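From: Jean Lennox
To: Gillies Hall users list
Date: 22 February 2026
Subject: Re: Spring supper and the tables

Ruairi Menzies wrote:
> Can someone confirm how many people we can seat this year? Blair thinks
> the fire limit has changed. Also, are we using the hall's own tables or
> hiring again? Last year's hire cost us 300 pounds and two of them wobbled.
>
> Ruairi

Ruairi,

The limit hasn't changed. I rang the hall office and it is the same as last year, as long as both side doors are kept clear. Eoin has the seating plan and will send it round once Hamish gives him the final names for the Dremau table.

I would like us to use the hall's own tables. They have been sanded and varnished over the winter and are in much better order than they were.

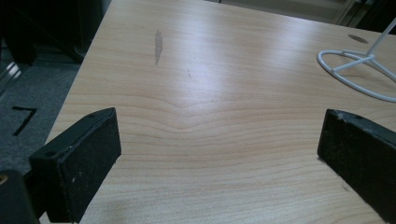
One of the tabletops, pale wood finish.

They are narrower than the hired ones, so we would be seating 8 to a table and serving the puddings from the hatch. Blair has offered to bring two trestles from Samance for the raffle and the drinks, and he can have them there by 4 if someone opens up.

On the other points, the band want to set up before the food and will need the sockets by the stage. The caterers need numbers and any dietary needs by the end of February. Please send those to Eoin and copy me in.

Dress is the same as last year: smart, black tie if you like, and coloured ties are fine.
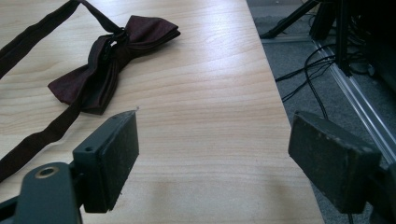 Tickets are with Hamish. He has nine left, and after that it's a waiting list. If you have reserved and not paid, please settle up with him this week.

Jean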